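Genari reissue project: progress to January 2022

Remastering of the first Flarkero album is finished. The label calls the result definitive. I would call it louder, and I have asked for a quieter cut of side two before we approve anything.

The pressing is set at 400 copies. Pre-orders stand at 53, so I doubt the claim that 300 will go at the launch show.
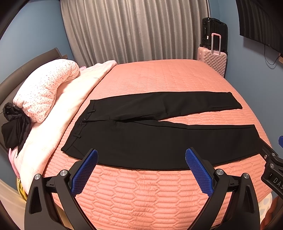 Yook have quoted again for the booklet, now 21 pages, an odd number that no printer will thank us for. Their November price no longer holds - the new one is higher, with no reason given.

Tour dates

Pladanau has offered two nights and confirmed neither. I would not release the second payment until a contract is signed.

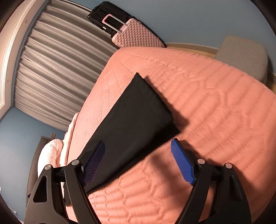
Next steps

Approve the test pressing, settle the page count and get Pladanau's terms in writing.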